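My Twelve Weeks as the Consul's Plus-One
By Abrehet Mersha
February 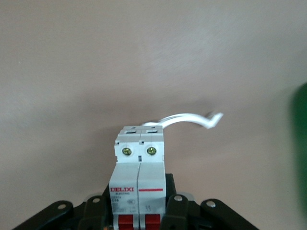 Vol. 12, p. 40

I said yes to the honorary consul job before I knew it came with no salary, no car and a filing cabinet that locks itself. The governor's office called at breakfast, I had toast in my mouth, and I think they took the silence for dignity.

My husband, Tekle Abera, got the official stationery. I got the phone. In our first month it rang 80 times, mostly people in Gronditz who had lost a passport or wanted a visa for a cousin's wedding (I can't issue visas! I tell them this very nicely).

The old consul, Bethel Birhane, drove 1,030 miles one year just going to ribbon cuttings, and she warned me to keep flat shoes in the trunk. Good advice. I stood through a whole trade reception in Trudden in heels, nodding at a deputy minister whose name I had just forgotten.

Would I do it again? Ask me after the election. The new folks may want their own person, and that's fine, but I'm keeping the little flag for my desk. Tekle says it belongs to the state. We're still discussing it.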